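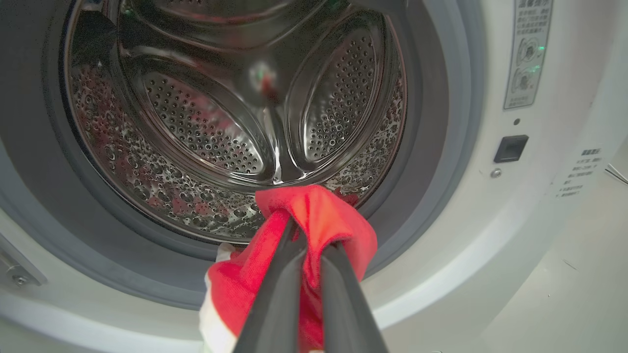
Week 2 – What does the laundry bench really cost?

Welcome back, everyone! Before you price a single arm, please put the washer, the basket and the floor space in your budget, as Cinzia Negri did in her Skirent plan.
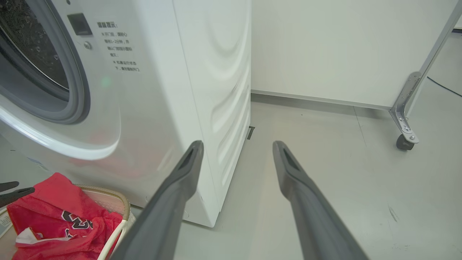 Spare fingertips go on their own line – Cinzia allowed 24 for the year, and I'd lean toward 30 if your group can stretch to it. Drafts go to Joyce Tanui by Jul 31, 2018, please.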